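Projektbericht: Exkursion zum Tag der offenen Tür der Stulon Automation in Estau
Studienprojekt Robotik und Handhabungstechnik, Wahlpflichtbereich
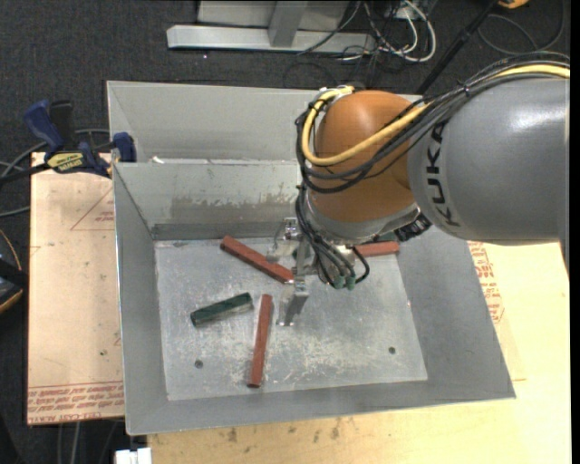
Abb. 1: KUKA-Roboter mit Greifer über dem Behälter mit roten und grünen Teilen, Vorführplatz »Griff in die Kiste«

1 Anlass und Zielsetzung

Im Rahmen des Studienprojekts besuchte die Projektgruppe im Juli den Tag der offenen Tür der Stulon Automation am Standort Estau. Ziel des Besuchs war es, die im Semester erarbeiteten Grundlagen der Greifplanung mit einer laufenden Anwendung zu vergleichen und daraus Anforderungen für den eigenen Versuchsaufbau abzuleiten. An der Exkursion nahmen 22 Studierende teil. Die Vorbereitung erfolgte in zwei Seminarterminen, in denen ein Beobachtungsbogen erstellt und mit der Lehrveranstaltungsleitung abgestimmt wurde.

2 Ablauf

Nach der Begrüßung um 9 Uhr führte das Unternehmen durch die Montagehalle und den Prüfbereich. Anschließend wurden die Teilnehmenden in zwei Gruppen auf die Vorführplätze verteilt. Der für das Projekt maßgebliche Platz befand sich im Versuchsraum und wurde von der Entwicklungsabteilung betreut. Die Vorführung einschließlich der Fragerunde dauerte 110 Minuten und damit länger als vorgesehen; der geplante Rundgang durch das Lager entfiel.

3 Beobachtungen am Vorführplatz

Der Roboter entnimmt farbige, stabförmige Teile aus einem offenen Blechbehälter und legt sie im Nachbarbehälter ab. Die Ablaufsteuerung trägt im Unternehmen die Bezeichnung Igwe, die zugehörige Auswertung der Greifversuche heißt Codo. Beide Programme wurden in Auszügen am Bildschirm erläutert.

Für die Projektgruppe waren vor allem drei Punkte von Bedeutung.

Zum einen betrifft dies die Form des Behälters. Die schrägen Wände lassen Teile zur Mitte rutschen und erleichtern damit den Zugriff. Der Boden weist deutliche Kratzspuren auf, ebenso die Rückwand. Nach Auskunft der Betreuung wird die Greifhöhe bewusst knapp über dem Boden gewählt, damit auch flach liegende Teile erfasst werden. Ein gelegentlicher Kontakt mit dem Blech wird in Kauf genommen.

Zum anderen wurde die Leitungsführung besprochen. Die Kabel sind außen am Arm verlegt und hängen zum Greifer hin in Schlaufen. Für einen Versuchsaufbau mit häufigem Umbau ist dies zweckmäßig, für den Dauerbetrieb empfahl das Unternehmen ein geschlossenes Schlauchpaket.

Schließlich wurde die Lage der Teile erörtert. Einzeln liegende Teile gelten als unkritisch. Schwieriger ist der Zugriff nahe der Wand, da der Greifer dort nicht in jeder Drehlage Platz findet. In der Vorführung wurden 33 Greifversuche protokolliert. Die Auswertung mit Codo lag der Projektgruppe bei Abgabe dieses Berichts noch nicht vor und wird im Anhang der Endfassung nachgereicht.

4 Folgerungen für den eigenen Aufbau

Die Projektgruppe hat beschlossen, den bisher vorgesehenen Kasten mit senkrechten Wänden durch eine Wanne mit geneigten Seitenflächen zu ersetzen. Der Neigungswinkel ist noch festzulegen - hierzu sind Vorversuche mit Pappmodellen geplant. Die Befestigung auf der Tischplatte erfolgt zunächst mit Zwingen, so dass die Position ohne Bohrungen verändert werden kann.

Die Zahl der Probeteile wird von 16 auf acht verringert. Die Greifplanung wird um eine Prüfung des Wandabstands ergänzt, die vor jeder Bewegung in den Behälter durchlaufen wird. Die Leitungen bleiben außen liegend, erhalten jedoch eine Zugentlastung am Handgelenk.

5 Offene Punkte

Ungeklärt ist die Frage, ob die Werkstatt der Hochschule die Wanne bis zum Beginn des Wintersemesters fertigen kann. Das Angebot der Stulon Automation, die Konstruktionszeichnung des Behälters zur Verfügung zu stellen, wird derzeit geprüft.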